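Kesadside Residences — Facilities Helpdesk
Subject: Marks remaining on white trainers after cleaning
Location: Lindsay House, boot room
Raised by: Leokadia Bielecka
Handled by: Leonilde Paiva
Priority: Normal
Status: Awaiting resident

Details of request
The resident reports that a pair of white trainers with grey knit heels has been cleaned on 2 occasions with the boot room brush and hand soap. Greyish smudges remain on the smooth material at the collar, and dark specks are still present in the knit. The resident asks whether the shoes may go in the Bramby washing machine on the 60 degree programme.
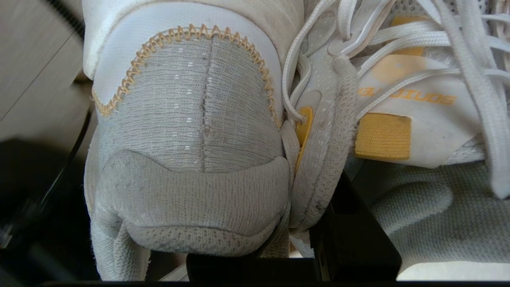
Can the laces be washed separately from the shoes?
They can, and the helpdesk recommends it. Remove them fully, place them in a small net bag and wash them with other white items.

Helpdesk response, 16:60 entry corrected to 17:00
The 60 degree programme is not approved for footwear, as the heat may loosen glued parts. The resident has been advised to proceed as follows.
Brush the knit when dry, using the soft brush only.
Wipe the smooth collar material with a damp cloth and a little mild soap.
Dab the knit — do not scrub — and leave it for 16 minutes before blotting.
Dry away from the radiator, with paper inside each shoe.

Further action
Resident to report back by Sunday. If the marks persist, the request will be passed to the Trunau cleaning desk.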